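Section 4: Teaching the Processor Task by Hand

Gorimholm Teach Station - Operator's Guide
Revised 3/29/18

If you've worked through Section 3, your arm is bolted down, the fingers are on, and the wrist camera is sending a picture to the Rornosmont viewer on your desk. Good work - the fiddly part is behind you. In this section you'll guide the arm through picking up a processor, carrying it over to the board and setting it down, and you'll save each go as a recording the station can learn from later on.

Please read the whole section once before you switch anything on. It takes a few minutes, and the steps lean on one another more than they seem to at first glance.

4.1 What you'll need

The Tsao hand controller, charged
The practice plate (the grey printed one)
A retired processor you don't mind scratching
An open desktop tower, if you intend to go on to 4.5
A soft cloth
A free recording slot in the Saltolwood library

Any old desktop processor with a metal lid will do for practice. We'd ask you kindly not to use one you hope to put back in a working computer. Fingers close a little harder than you expect on your first few tries, and the edges of the green board under the lid are the first thing to suffer.

CAUTION: Unplug the tower from the wall and leave it unplugged for as long as it sits within reach of the arm. Never open the power supply, even to make room for a finger.

4.2 Getting the arm ready

1. Turn on the arm at the base switch and wait for the steady light. If the light blinks, go back to 3.6.

2. Open the Rornosmont viewer and choose Teach, then By Hand. The speed limit drops to 115 millimetres per second. Leave it there for now, however slow it feels.

3. Press and hold the grey button on the wrist. The arm goes slack, though it still carries its own weight, and you can move it around as you would a desk lamp. Let go and it holds where it is.

4. Bring the wrist over the work area and look at the viewer. You want the two fingertips near the bottom of the picture with the plate in clear view past them. If all you can see is fingers, the camera bracket has slipped and needs tightening (see 3.4).

5. Wipe the fingertips with the soft cloth. A bit of skin oil is enough to let a metal lid slide.

NOTE: Strong overhead light bounces off bare aluminium and can wash out part of the picture. You needn't black out the room. Turn the nearest lamp aside until you can make out the dark lines between the panel slats, and keep it in that spot for every recording in the set.

4.3 Recording your first pick

1. Set the processor down flat in the pick area, lid facing up, with two opposite edges lined up with the fingers.

2. Press Record. You'll hear one short tone.

3. Holding the wrist button, bring the fingers down on either side of the processor. Take your time here. Small corrections are quite all right and the station copes well with them, but long pauses are best avoided. If you need to stop and think, cancel and start over.

4. Squeeze the trigger on the Tsao controller gently until the fingers touch both edges. The grip number in the viewer should read 800 or lower. If it climbs past that, ease off before you lift.

5. Lift straight up by a hand's width and hold still for a breath or two.

6. Press Record again to finish. Two tones mean the recording is saved.

CAUTION: Keep your own fingers behind the wrist while the trigger is in use. The grip is strong enough to pinch badly, and the arm can't tell a thumb from a processor.

4.4 Carrying and placing

Once you're happy with the pick, record the whole task from start to finish. The library treats picks and full runs as separate sets, so make a new folder first.

1. Repeat the pick as in 4.3, but don't press Record at the end.

2. Swing the arm toward the practice plate at an even height. Try to keep the wrist level the whole way. People tend to let it droop as they reach, and the arm will learn the droop along with everything else.

3. Stop over the placing block and line up the edges by eye, using the viewer and not the view from your chair. The station only ever sees what the wrist camera sees, so teaching from that same picture saves a good deal of grief.

4. Lower until the processor rests on the block, then release the trigger slowly.

5. Back the fingers away upward and press Record.

Vary the starting position a little between runs - a thumb's width one way or the other is plenty. We also like to vary the approach, coming in from the left on some runs and from the right on others.

NOTE: If you see error 123 during a run, the controller has lost touch with the arm. The arm will hold its place and keep its grip. Put one hand under the processor before you clear the message.

4.5 Working beside an open tower

Keep the tower to one side of the plate, with its open side where the wrist camera can see in. Check that no loose cable hangs into the arm's path, and run one slow pass with the fingers empty before you record anything. Sheet-metal edges are sharp, so move the tower with both hands and the arm switched off.

When you've finished for the day, park the arm, put the controller back on its charger and give each recording a name you'll still understand in February. Then carry on to Section 5, where you'll play the recordings back and weed out the poor ones.
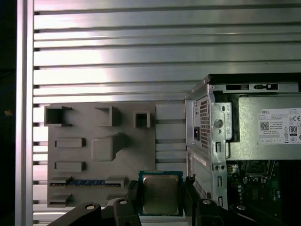
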